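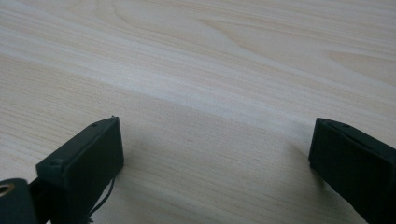 # Can any machine wipe down a table properly yet?

**Posted by tridov_user**

I run a small café and we have pale wood tables with a smooth finish. Wiping them is the job everybody skips. They look fine from standing height, then the light catches one at an angle and you see every smear. Is there a machine I can buy now that will do the tops between customers? I've seen Jernbridge mentioned, and a quote I got from another firm came to £2,981 before fitting. I don't mind paying if it works. We have 55 covers and close at 4pm.

---

**Ellow**

Not for what you want. I look after the benches in a joinery shop and we had a two-finger arm on trial from Jernbridge in June. Give it a bare top and a cloth already folded in the grip and it will go up and down all day. The trouble starts with everything else. It pressed too hard at the near edge and hardly at all at the far one, and it couldn't tell a water mark from the grain. On a wavy grain like yours it kept going back over the darker curves as if they were stains.

It also won't clear the table first. Cups, crumbs, a phone someone left behind, all of that has to be moved by a person, and by then you may as well wipe it.

We sent ours back. The hire was £841 for the month and I didn't think that was bad, but it saved us no time.

---

**Rattanakul**

get a floor robot, they are really good now. had mine two years

---

**bench_and_broom**

The floor ones are no help with tables, they only know flat and big.

I'd wait. If you want to try something in the meantime, ask for a trial on your own tables, after closing, with the lights on as you normally have them. Shiny patches confuse some cameras, so a demo on a matt grey board tells you very little. Ask what happens when the cloth is dirty as well. The one I saw carried on with the same cloth until somebody stopped it.

For £1,000 you could pay someone for a fair few extra hours at closing. Use a barely damp microfibre, go with the grain and dry it straight after.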